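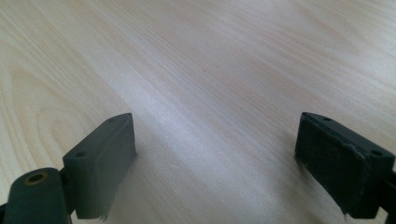 Who should decide when a gripper's pads are too worn to keep using? The person holding the tool, going by a written limit that everyone in the shop can read.

Opinion > Automation > Shop Rules

I have argued this in Girnville since June, and the objection is always that operators will swap pads too often. Let them. A pad costs less than a morning of bad grasps that someone has to throw out later.

Most wear rules I see say "replace as needed." That is a wish. A rule should name the part, the limit and who signs. Ours at Fikodness fits on a card: if the edge has lifted more than 2 millimeters, change the pad, and change its partner on the other finger at the same time. Write down the date. Check again after 8 hours of use.

I would add one more line. Put the tool over a bare tabletop and look at both pads before the first object comes out. Frayed edges are easy to miss once your eye is on the part you want to pick up.

Some shops want a sensor to do this. Fine, if they can pay for it. I would still keep the card.

Iolanda Mendonça

News Opinion Standards Archive

Contact the editor | © Primero | Back to top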